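Home | What We Do | Prices | About Us | Drop-Off Hours | Contact

About Sayegh Phone & Table
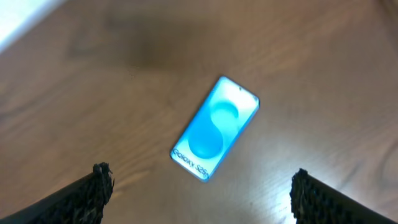
A Galaxy S25 on the wood, screen up and lit.

We buy, check and resell used phones from one room in Skundmont. We have never been comfortable with the way our trade talks about itself, so this page may be shorter on promises than the ones you have been reading.

Take the word "certified." Certified by whom? In most cases by the shop that wants to sell you the phone. We could print a badge tomorrow and you would have no way of telling it from anybody else's. The same goes for "like new." A phone that has been carried in a pocket with keys is a used phone, and we sell it as one.

The shop opened in a September, with one table and a borrowed cash drawer. The table came first. It is wood, with plenty of grain and a knotty patch or two, and customers have told us to replace it with one of those white counters the mall stores have. We looked into it. A white counter makes every phone look cleaner than it is, and we suspect that's why the mall stores like them. Ours stays.

What we do with a phone

It goes on the table face-up with the screen turned on. Then we look at it. That may sound like a low bar, but plenty of phones are traded these days on the strength of an online form where the owner ticks "good" and a warehouse somewhere ticks "fair" and takes the difference. We look at the edges, the glass, the camera cutout and the corners. We turn the brightness all the way up, then all the way down. We tilt it both ways, as glare will hide a scratch from one side and show it from the other.

We don't trust wallpaper. The bright, swoopy pictures that phone makers put on their screens are made to sell phones, and a nice wash of blue can cover a faint burn mark very well. So every phone also gets a plain white screen, a plain gray one and a plain black one before we name a price.

After that come the dull parts: charging port, speakers, buttons, a call, the lock status. The list has 29 checks on it. We have seen shops advertise twice that many, and when we read one of those lists closely, "powers on" and "turns off" were separate items. You get our list on paper with the phone, with the failures marked. If a check failed, the price already says so.

What we don't do

We don't do screen repair. We tried it for one winter and weren't good enough at it. Futbridge has a repair counter two doors down and we send people there. They don't pay us for it, and you should ask that question of any shop that recommends another.

We don't buy phones from people who can't unlock them, whatever the story is. We've heard some very good stories.

We don't claim to be saving the planet. Keeping a phone in use for longer is probably better than leaving it in a drawer, and we're glad of that, but we are a store and we do this for money.

About our numbers

Last year we looked at 2,551 phones. We didn't buy all of them, and some we bought we shouldn't have. Every phone we sell comes with 60 days to bring it back for any fault we missed. We picked that number after reading other shops' terms and noticing how many stop at 30, and how many leave the battery out in small print. Ours includes the battery. It doesn't include drops, and yes, we can usually tell.

You will not find star ratings on this site. We used to show them, then got an offer in the mail to buy more, and after that we couldn't look at anyone's stars the same way, including our own. Come in and ask the person ahead of you in line.

The name

Sayegh is the name that was over the door when we took the lease, and the sign was in good shape. "Phone & Table" was ours. Our accounts still go out under Fusta, the company name on your receipt, so please don't dispute the charge when you see it. It happens more than you'd think.

If you have a phone to sell, back up your pictures first, take off the case and bring the charger if you still have it. We open at 10 a.m. Most checks can be done while you wait, and there are 2 chairs.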